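What a Training Box Should Teach
By Corey Costigan
May 17, 2018

Public technical schools are being asked to buy robot training equipment faster than they can learn to judge it. The Skavby regional program is one of many in that position. In April it took delivery, on loan, of the Troltik practice package, a product of Saminier that combines a set of bench exercises, a year of software access and a subscription support service. The program must now decide whether to recommend it for purchase. I have served as an adviser to the review. The views below are my own and do not commit the program to any course of action.

My position can be stated briefly. The physical exercises in the package are good and deserve a place in the curriculum. The service sold alongside them is poorly suited to schools in its present form. Saminier should be asked to offer the two separately, and if it declines, the program should buy the exercises secondhand or build its own.

The case for plain objects

For many years the standard first lesson in robot handling has been the transfer of a block from one marked square to another. It is an easy lesson to set up and an easy one to grade. It also tells the student very little about the work that employers now expect. A block may be grasped from almost any side. It has no hinge and no fixed path. If the gripper arrives a little out of line, the block shifts to meet it, and the error goes unnoticed by student and instructor alike.

A handle is less forgiving. It is fixed to something else, and the opening through which a finger must pass is of a set size. A student who brings the gripper in at the wrong angle will strike the bar or the board underneath it. The student must then decide whether to back away, turn the wrist, or begin the approach again from a different height. These are the decisions that a trained operator makes all day, and they are hard to teach from a manual.

For this reason I regard the handle exercise as the strongest part of the Troltik package. It asks the student to work from the wrist camera, at close range, with the gripper itself taking up a good part of the view. New students find this uncomfortable. They are used to watching the arm from a chair several feet away, and they discover that a view from the wrist gives excellent information about the last inch of travel and very poor information about where the arm is in the room. Learning to move between the two views is a skill in itself. I would place it ahead of path programming in the order of instruction, and I am aware that several colleagues disagree.

The materials also count in its favor. The box is made of pale wood, with a white panel set inside the rim and a black handle mounted on the panel. The contrast between the handle and the board is strong, so a beginner can find the edge of the bar without help. The contrast between the wood and the panel is weaker, and this has teaching value as well. A rim that is hard to pick out obliges the student to slow down near it. I would ask Saminier to resist any request to paint the rim a bright color.

Objections have been raised to the look of the set. One reviewer wrote that it resembles something from a home workshop and that visiting employers may not take it seriously. I do not share the concern. The employers in our region handle crates, lids, drawers and doors. A training object that looks like a thing people use is easier to explain to them than a machined test block with a part number on it.

Wrist camera, at the box.
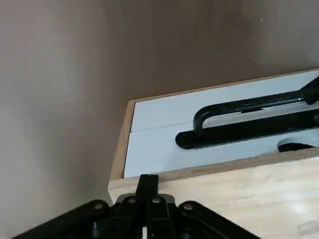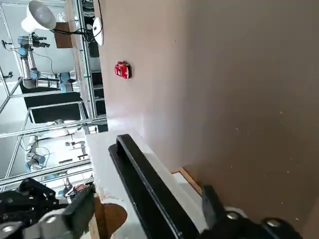
What the service adds, and what it costs

The Troltik package is sold at 1397 dollars per bench per year. The price covers the exercises, the software and a remote support service in which Saminier staff review recorded attempts and return written comments to the instructor. The company presents this last element as the center of its offer. The brochure gives it more space than everything else combined.

During the loan period the program submitted 103 recorded attempts for review. The comments that came back were courteous and clearly written. A good number of them were also of real use. One noted that our students tended to close the fingers before the wrist had come to rest, a habit that the instructors had stopped seeing. I have no wish to understate the value of an outside eye.

The difficulty lies in the timing. Comments were returned after five working days, in keeping with the terms of the service. In a commercial setting this may be acceptable. In a school it is too long. A class meets, attempts the exercise, and moves on to the next unit. When the comments arrive, the students have to be reminded which attempt is being discussed. The lesson that could have been corrected on the spot becomes a matter of record keeping.

There is also the question of who is being trained. A support service of this kind does part of the instructor's work. Where an instructor is new to the subject, that may be welcome. Over several years, however, a program that sends its judgment out for review will have fewer people on its own staff who can watch an attempt and say what went wrong. A school should be cautious about paying a yearly fee for an arrangement that leaves it less able to do without the fee.

The comparison with Wikström

Members of the review panel have asked why the program does not simply adopt the Wikström bench, which is already in use at two neighboring schools. The question is a fair one. The Wikström product is sold outright, with no subscription, and its printed guide is the better of the two. An instructor can open it in the morning and teach from it that afternoon.

Its exercises are narrower. They consist almost entirely of pegs, slots and blocks on a metal plate. Students who complete them become precise and quick within a small area, and our instructors were impressed by the results. The same students showed hesitation when given an object that could be held in only one way. I do not think this is a failing of the students or of their teachers. They had been asked to practice one kind of task and had become good at it.

If I were required to choose between the two products as they stand today, and could not buy any part of either, I would choose Wikström for first-year students and leave the second year to be equipped at a later date. I would make that choice with regret. The Troltik exercises address a gap that the Wikström set leaves open.

On claims and evidence

A further matter concerns the way products of this type are described to public buyers. The Troltik brochure states that students will be "ready for work" on completing the series. The phrase is not defined. When the program asked for the basis of the statement, Saminier replied promptly and referred us to its own trainers' impressions. I have no reason to doubt that those impressions were honestly formed. They are still a weak foundation for a spending decision by a public body.

It would be a modest step for vendors to publish, with each exercise, a plain account of what a beginner usually does on the first attempt and what the same beginner does after a term. Failures should be included. An instructor learns more from a well-described failure than from a promotional video in which the arm lifts the handle cleanly each time. At present the buyer sees the video and must collect the failures personally.

Public programs carry some responsibility here too. We have been slow to write down what we want. The request that Skavby sent to vendors ran to a single page and asked chiefly about price, floor space and warranty. It said nothing about the kinds of grasp to be taught or the views from which students should learn to work. A vendor who answers a vague request with a vague promise has done what was asked.

Recommendations

I would ask the program to put three requests to Saminier before any order is placed.

First, that the exercises be offered for outright purchase, with replacement handles and panels available singly. These parts will be struck often by beginners, and a school should be able to replace one without renewing a contract.

Second, that the review service be sold by the attempt, so that instructors may send the cases that puzzle them and keep the rest in house. Some attempts need an expert. Most need a teacher standing nearby.

Third, that the written guide be extended to cover the approach to the handle from more than one side. The current text gives a single approach and treats the others as errors. Several of our students found workable approaches that the guide would have marked down – and in one case the instructor preferred the student's method to the printed one.

Should the company agree to the first request alone, I would support a purchase for the second-year benches. Should it agree to none, the program's own wood shop is capable of making a box, a rim and a panel, and handles can be had from any hardware supplier. The drawings would take an instructor a few evenings. I have offered to help with them, and the offer stands whatever the panel decides about the package.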